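Monday, studio notebook

Back on the Quiambao print, the big one from 1968. Took it out of the folder at 8 and went over the margins again. The old hinge tape on the left side is still the main problem. Two of the four hinges came away with a damp blotter, the other two have not moved. Left them under weight and will try again after lunch.

Paper looks sound otherwise. Light foxing near the signature, which I am leaving alone until Milagros Mansilla has seen it. She wants the carved block from the Astovton store brought over so the two can be compared side by side. Asked for it under accession 3273. The label on the box may still have the old number, so check both. 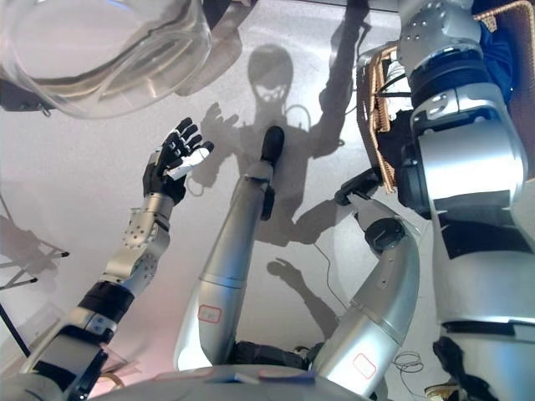 Second try on the hinges, 2:30. One more off, clean. The last one took a little surface fiber with it - small spot, on the back, does not show from the front. Noted on the condition sheet.

Mat board: the Gratberg sheet is too warm next to this paper. Cut a corner sample from the Candanier and it sits much better. Enough left for this print and the small raven one, but not for the pair of salmon prints. Need to reorder before those come in.

Wheat paste in the fridge is past using. Make fresh tomorrow, thinner than last time.

Still to do: measure for the frame, photograph the back, ask Milagros if the family wants the old 115 sticker kept with the file.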